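Gripper drifting after a long run, is it the cables or the calibration?

Print this page | E-mail this page

Clyde Brannigan

Hello all, hoping someone can save me from taking the whole thing to bits again. I look after a kitchen counter cell with a Celard arm and a Vollholm two-finger gripper, and I'm chasing a drift I can't explain. First thing in the morning it's lovely. I home it, run the touch-off, and every pick lands where it should. By the afternoon the fingers are coming down 2 mm off to one side, always the same side, and then sooner or later I get an 829 (wrist torque out of range) and the whole thing stops and sulks until I clear it.

I changed the finger pads in May and put the fasteners back to the torque in the manual, so I don't think it's those, but I did have the fingers off, so who knows. I also keep looking at the wrist camera view to see whether the fingers sit evenly at full open, and I can't make up my mind.

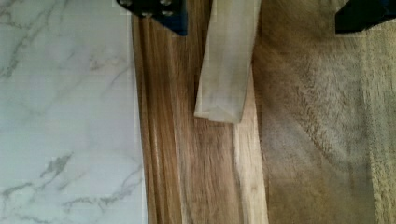 The other thing I should say is that the drift goes away if I power down over lunch and home it again. It doesn't come back straight away either, it creeps. I've tried slowing the wrist to half speed, which helped a bit (or I talked myself into thinking it did!), and I've redone the camera calibration twice with the Onix board, same numbers both times. I really don't want to strip the wrist on a guess. Where would you start?

tealeaf_mo

Had this on ours, it was the battery in the controller. Change the battery.

Renny P

I'd leave the battery alone for now, Clyde, a flat one would lose your position overnight and yours is at its best in the morning. My money is on the cables. I fought with the very same thing all winter and I'm still a bit cross about it.

What happens is this. The bundle gets clipped up nicely when the cell is built, then every time the wrist turns it pulls a tiny bit of slack through the clips, and it only ever pulls one way. After a few hundred picks there's next to nothing left at the wrist end and a great big floppy loop somewhere else. The arm is then dragging against its own wiring each time it reaches out, and you get a small sideways lean and a grumpy torque reading. Homing it sets the slack free for a while, so it looks like a calibration fault that mends itself.

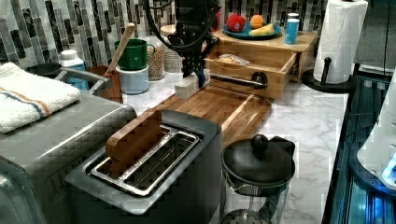

Dressing the cables is a ten-minute job once you know where to do it. Do it with the arm at full reach, never parked, because parked is where everything looks fine. A pick off the far end of the board is a good pose for it, with the fingers closed on the little white block and the cables trailing from the arm above. Hold it there, hit the stop, lock off, and then run your hand along the bundle from the wrist back. It should give a little everywhere. If any stretch feels like a guitar string, undo the clip on the base side of it and feed some through. I leave 100 mm of free cable at the wrist and put a stripe of paint marker on the jacket at each clip, so I can see at a glance if it has crept.

Don't do the clips up hard, by the way. Hook-and-loop straps, snug, and no zip ties on anything that moves. I use offcuts of Alcantara under the straps as a soft wrap, which sounds daft and terribly posh, but a friend had a bag of bits from a car trimmer and they've lasted beautifully.
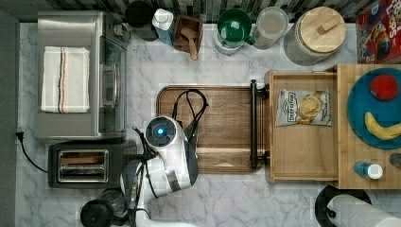 How often do the clips want checking once the slack is set?

Every 500 cycles to begin with, then once a week if the paint marks haven't moved. I do mine on a Wednesday before the first run.

After that, redo your touch-off and put it through a full sequence at normal speed before you trust it. Use the toaster for the last check, as a slot shows up a sideways error far better than an open counter does. 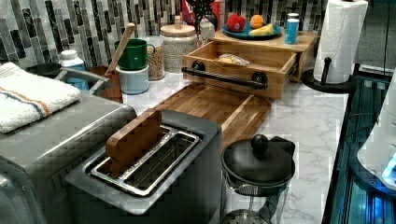

Toaster end of the counter, wooden piece upright in the left slot.

If it still leans after all that, then I'd have a look at the fingers. Take both off, clean the mating faces, and put them back a little at a time, swapping from one screw to the next. A crumb of old thread-lock under one side will tip a finger by more than you'd think. But that gives you the same error all day long, and yours creeps, so cables first.

Clyde Brannigan

Thank you Renny! Went and had a feel at full reach and the second clip back is tight as anything. Ordering straps and a paint marker now. Will leave the battery where it is.

Last updated: Wednesday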